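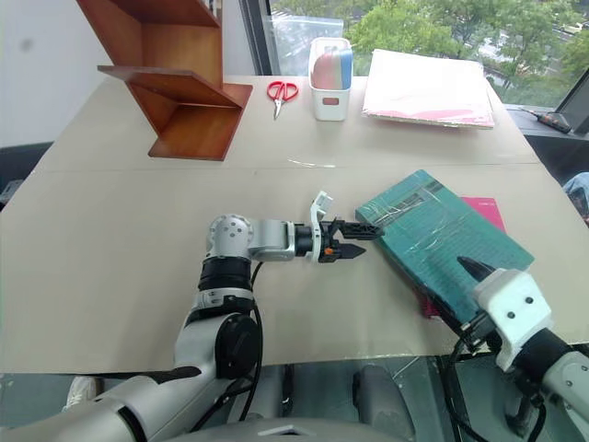 5. Teaching a task with the leader arms

5.1 Before you take the handles. In this section you teach the Stemeo station a two-arm task by remote control. You hold the leader arms, the robot arms follow your hands, and Kneath records the movement as one demonstration. The task in this section is sorting a book from the things under and near it. It is a good first task, as it needs both grippers but not much force. Put the objects inside the reach of both arms, and let them lie a little crooked, as they would after normal use. A book that lies at an angle on top of a folder, with one gripper finger pressing near its lower corner while the other gripper comes in from the left, is a typical moment of this task. A glossy plastic cover is allowed, but read the note in 5.4 first.

5.2 Starting the session

1. Switch on the station and wait until both arms stop in the home position. Keep your hands out of the work area during this time.

2. Open Kneath on the operator computer and choose Teach, then Two arms.

3. Enter the task name. Use one short sentence with a verb, for example "put the book at the back of the table". All demonstrations of one task must have exactly the same name, including small and capital letters.

4. Bring the leader arms to the same pose as the robot arms. The two pose bars in Kneath turn green when the difference is less than 4 degrees in every joint.

5. Press the left pedal and keep it down. The robot arms now follow you.

6. Move each arm slowly to the left and to the right, and open and close each gripper once. If one arm goes the wrong way, release the pedal and see section 9, Exchanged cables.

CAUTION: When you release the left pedal, the arms hold their position. They do not go limp. If a finger is pressing on an object at this moment, it continues to press. Press the left pedal again and lift the finger before you reach into the work area.

5.3 Recording one demonstration

1. Start with both grippers open and above the table.

2. Press the right pedal one time. A short tone sounds and the recording begins.

3. Lower the right gripper until one finger touches the cover of the book. Press only so much that the book does not slide. The force bar should stay in the lower half.

4. Bring the left gripper to the opposite edge. Keep the fingers parallel to the table and open a little wider than the book is thick.

5. Stop for a moment before contact. This short stop helps the training to find the start of the grasp.

6. Move forward over the edge, close the gripper, and lift the right finger only after the left gripper is closed.

7. Carry the book to its place, put it down and open the gripper. Do the same steps with the folder.

8. Return both arms above the table and press the right pedal again. Kneath asks Keep or Discard.

Choose Discard if you dropped an object, if an arm hit the table, or if you had to stop and think for a long time. A small correction is no problem — the robot should also learn how to correct itself. Please do not keep a demonstration only because it took much work.

5.4 Notes for better demonstrations

Note: Plastic film on a cover reflects the window. If the camera picture shows a large white spot on the object, turn the object a little or close the blind. For the whole set, do not work only at one time of the day.

Note: Change the angle and the position of the book between demonstrations. Things at the back of the table may stay, but move them sometimes, or the robot will learn to depend on them.

Note: A pointed finger can go under a cover and open the book. Touch the closed side of the book where this is possible.

Note: Tape that holds the table boards must lie flat. If an end stands up, replace the piece before you continue.

5.5 How many demonstrations

For a task of this size we recommend 21 demonstrations for the first test. The station's internal disk has room for 985 demonstrations of normal length. When it is full, the right pedal has no function until you export the data to a Bakarel drive or delete old sessions.

Have the gripper fingers checked by Clalitz service after 4,000 closing movements. The counter is in Kneath under Station, Grippers.

5.6 Ending the session

1. Open both grippers and lift the arms away from all objects.

2. Release the left pedal and choose Home. Wait for the double tone.

3. Choose Close session. Do not switch off the station while the word Saving is on the screen.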